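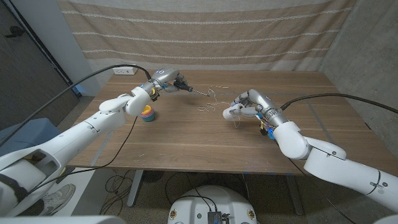
White string and a black-handled tool at the table.

Tone from the plate: Anisa Siregar on mezzotint
May 9, 2024

Mezzotint is worked from dark to light. A copper plate is first roughened all over with a curved, toothed blade called a rocker, so that it would print as an even black. The image is then made by scraping and burnishing the roughened surface. Where the burr is lowered, the plate holds less ink and prints a lighter grey. Where it is polished flat, the paper stays white.

Anisa Siregar has worked almost entirely in the medium since leaving art school, and her still lifes are on show at Wibisono until the end of the month. She grounds all her plates by hand.

"You can buy copper ready grounded, and I have no objection to it," she says. "The machine ground is very regular. My difficulty is that it is also quite shallow, and I scrape heavily. By the time I have found the drawing I have used up the depth, and there is nothing left in the middle tones to correct with."

Her own grounds are laid with two rockers, one coarse and one fine. The coarse tool goes over the plate in parallel passes, first along its length, then across it, then on the diagonals and on the angles between them. The fine tool repeats the sequence. She keeps a card with the angles marked and ticks off each pass in pencil.

"People ask when you know the ground is finished. I look at it under a raking light. If I can see any bright metal between the dots, it is not finished. If I can't see any, I do one more set of angles and then stop."

The burr is made of small points of raised copper, and they are easily flattened. Siregar wraps a grounded plate in tissue and stands it on edge, and she will not lay one plate on another. Drawing is transferred with a soft pencil on thin tracing paper, using as little pressure as will leave a mark.

She was slow to come to still life. The early plates were interiors, mostly stairwells, which she now considers too dependent on the black. "A mezzotint of a dark room is half done before you begin. The ground does the work and you take the credit. With a white jug on a pale cloth you have to scrape nearly everything away, and the tones sit very close together. That is where you learn what the scraper does." 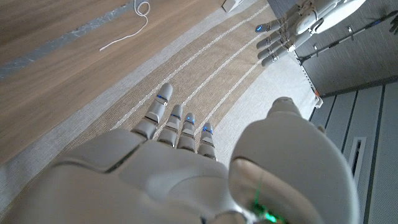
The jug plates took up most of last year. In the largest of them the entire left side lies within a narrow range of light greys, and the edge of the jug is carried by a change in the direction of scraping as much as by a change in value. Siregar pulled proofs at every stage and wrote the state and the ink mixture on the back of each. The sheets are numbered in a single run that goes back to her first plate. The last proof of the large jug is 589.

"I do look at them. If a tone has gone dead I can go back and find the state where it was still working, and see what I did next. Usually I burnished when I should have scraped. The burnisher closes the surface and gives you a slightly greasy grey. A scraped grey has more air in it."

Can a lost tone be put back? Up to a point, she says. A small area can be re-rocked with a narrow tool or a roulette, but the new burr stands higher than the old and prints blacker, so it has to be brought down again to match. She has done this successfully on backgrounds and has abandoned the attempt on faces and on glass.

Ink and paper are chosen together. She uses a stiff black let down with a little thin oil, warmed slightly on the hotplate, and wipes with soft muslin, finishing by hand. Too loose an ink floods the polished areas; too stiff an ink drags at the burr and wears it. The paper for the current prints is an unsized sheet from Uvik, soaked briefly and left overnight between blotters under a board.

"I tried it in March of last year when my usual paper was out of stock. It takes the deep blacks without much pressure, and that matters, as pressure is what kills the plate. The drawback is that the surface lifts if you peel it too quickly."

The press is a Dundel, geared, with a bed long enough for two of her plates end to end, although she prints them singly. Two felts go over the paper, the thinner one next to the sheet. Editions are small. An unfaced mezzotint plate loses its richest blacks early, and Siregar cancels hers while the last impression still matches the first. Steel facing would allow more, but she finds that it takes the edge off the lightest tones.

Asked about colour, she is cautious. She has made one plate with a second printing in a transparent umber, and it is in the exhibition, by the door. "The registration is all right. I am less sure of the umber. It was mixed to warm the shadows and it has warmed the highlights as well. I would like to try it again with the colour wiped from the whites, and then see whether the black plate needs to be as black as I made it."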